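How Your Skin Feels Things

Skin is the largest organ of the body. It keeps water in and germs out, and it also collects information. Under the surface are very small parts called receptors. Each receptor responds to one kind of change and sends a signal along a nerve to the brain.

There are several types. Some respond to light pressure and some to stretching. Others respond to fast shaking, such as the buzz of an electric toothbrush. Separate nerve endings detect heat, cold and pain.

Receptors are not spread evenly. The fingertips and lips have a great many. The back and the upper leg have far fewer. This is why you can read small raised dots with a finger but not with your knee. 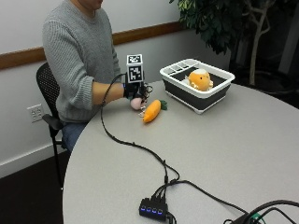
Grip depends on touch. When you lift an object, receptors in the fingers measure how hard you are pressing and whether the object has begun to slide. The brain then changes the force, often before you notice. A soft thing, such as a small pink plush toy held just above a table, gives way under the fingers, and the skin reports this too. A glass does not give way, so the signals are different.

Receptors also stop reporting things that stay the same. You feel your socks when you put them on. A few minutes later you do not. This is called adaptation.

Test it yourself

You will need a paper clip, a ruler and a partner.

1. Bend the clip so the two ends are 6 mm apart.
2. Ask your partner to close their eyes.
3. Touch both ends gently to a fingertip. Ask whether they feel one point or two.
4. Repeat on the forearm.
5. Write down each answer.

Most people feel two points on the fingertip and one on the forearm.

Words to know

Receptor: a part of the body that detects a change.
Nerve: a fibre that carries signals.
Adaptation: when a receptor sends fewer signals about something that does not change.

Text by Kavitha Poojary. Checked by Evander Nisbet.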